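An afternoon of small things put away

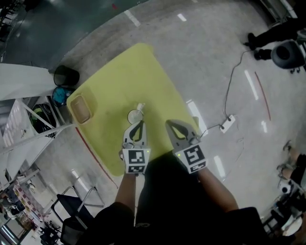
Shinji Tamura had warned me on the phone that tidying goes slower than people expect, and that I should eat lunch first. I did, and I was still hungry by the time we finished talking, which tells you how much there is to say about cups and trays if you let a patient man get going.

He has kept the workroom at Galturton in order for years now, and he likes to begin on the floor. "Tables fill up," he told me. "You put one thing down on a table and by supper it has cousins. A mat on the floor you have to walk around, so you clear it." The glass cups are his particular worry, the little clear ones, and he brings them out singly and won't be hurried over it. "I bought 200 of them from a place in Drurkport that was closing. I don't want to tell you how many are left."

I asked about the bins, two of them close to the corner of the mat, one black and one with a turquoise bag in it. He laughed at that – he has a big, easy laugh – and said he'd had a long quarrel with Heriberto Yupanqui over where they should go. Heriberto wanted them by the door. "He's a tall fellow, he has long legs, the door is nothing to him! I said, bring the bin to the mess."

And the shallow trays? Those are for whatever hasn't got a home yet, he said, and they get emptied on Fridays, or most Fridays anyway. The shelves are next. He means to go through them from the bottom up in October, when the room is cooler, and he's promised Heriberto the bottom row for his own things.

"He'll fill it in a day," Shinji said, and went off to find us some coffee.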